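The Long Drive Home, and What We Found in It

2024-05-23

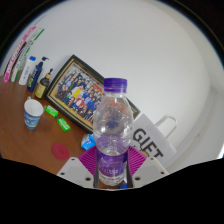
A plastic bottle with a purple screw cap and a purple label.

When my eldest was 16 and my youngest had just turned two, I more or less gave up on the idea that I would ever have a proper conversation with either of them. One spoke in shrugs and the other in vowels, and by teatime I was too tired to go looking for anything better. Then in April the swimming club moved from Sotberg to Prikville, and all at once I had 40 minutes each way in the car with my big quiet boy, twice a week, in the dark and usually in the rain.

I can't say I was pleased (I may have cried a bit over the petrol). But something about both of us facing forwards made it easier for him to talk, and easier for me to keep my mouth shut, which those who love me will tell you is quite an achievement! He told me about a friendship that had gone wrong over the winter. I had known nothing of it, and I'd been washing his PE kit the whole time.

I used to jump in with advice before he had got to the end of his sentence. Now I try to wait until we've passed the Drarkar roundabout before I say anything at all, and by then he has often worked it out for himself, or moved on to wondering what there is to eat.

If you have a teenager who has gone silent, I'd gently suggest finding a job you can do side by side, peeling potatoes or walking the dog or whatever you have going. Some evenings we still say nothing the whole way. Last week he asked if we could take the longer road back, and I said yes before he'd finished asking.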